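Buy fewer jeans and keep them longer

Most of us own more denim than we wear. I had nine pairs until April, and I wore two of them. The rest sat in a drawer because they had been expensive, or because they had nearly fitted at some point.

The shops in Harngate would like me to have a tenth. Wallner runs a sale there every few weeks, and the prices are low enough that it feels careless to walk past. I think it is more careless to go in. A pair bought only because it is cheap will be worn a few times and then stored.

My own rule now is simple. If the cloth is sound and the seams are straight, the jeans stay and get mended. A worn knee is a small repair. A broken zip costs less to replace than a new pair, even at sale prices.

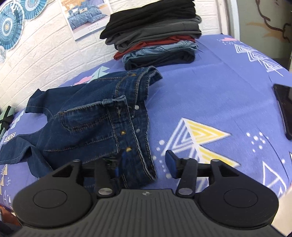 Washing is half the problem

People wash jeans far too often. Mine go roughly 11 wears between washes, inside out and on a cool setting, and then on the line. The colour lasts and so does the stitching. Marks can be sponged off in a minute or two.

I accept that this does not suit everyone. Someone who works outdoors will need to wash more, and children grow out of things whatever you do. But for office workers and the retired, the habit is mostly just habit – the basket is there, so in they go.

Councils could help by giving space to repair stalls at the weekly market. Harngate has room for one beside the car park, and I would use it.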